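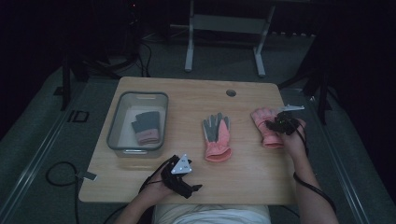
Figure 2. Glove-to-bin practice task with the Skerkeo hand-held gripper pair.

4.2 Your first practice task: work gloves

Now the fun part! Once both grippers are paired and the wrist cables are plugged in, you're ready to record something. We like work gloves as a first task. They flop, they fold, they never land quite the same way, and you'll learn more from one glove than from a whole box of wooden blocks.

You will need
- the left and right grippers, marker plates fitted (see 3.1)
- an open bin with low enough sides to reach into
- a few coated work gloves
- a table with a plain top

Steps

1. Put the bin at the left side of the table and lay the gloves out to the right of it, fingers pointing away from you and cuffs towards you.

2. Pick up both grippers. Run each cable back along your forearm and leave a loose curve at the elbow. If you feel a tug when you reach across the table, let out more slack.

3. Hold the grippers open above the table and wait for two short beeps.

4. Close the right gripper on the fingers of the nearest glove. Squeeze the trigger gently until the jaws meet the fabric, then stop. You don't need a hard grip, and the coating gives the jaws plenty to hold on to.

5. Lift the glove, bring it over the bin and lower it in with the cuff towards you. Use the left gripper to fold or straighten it if you need to.

6. Open the jaws fully before you pull away.

7. Repeat for the other gloves, then hold both grippers still until you hear one long beep. Your recording is saved.

Note: Keep each recording under 60 seconds. Shorter takes are much easier to review, and you can do as many as you like. The base unit stores up to 2,000 of them before you need to clear space.

Note: Try to keep the marker plates facing up. A small tilt is fine, but if you roll your wrist right over, the tracker may lose the plate and you'll hear error tone 828. Bring the plate back into view and carry on from where you were.

CAUTION: Keep fingers clear of the jaws when the grippers are switched on.

CAUTION: Don't let cables loop on the floor where you stand or walk. Move any slack off to the side before you start.

If a take goes badly

Keep it! Dropped gloves and second tries are useful, so tag them "retry" in the Plurnus viewer and leave them in the set. Kirsty Tawhiri on our training team has a lovely collection of fumbled cuffs, and several of them are in the sample set that comes with your kit.

When you're comfortable with gloves, go on to 4.3, Folding a tea towel.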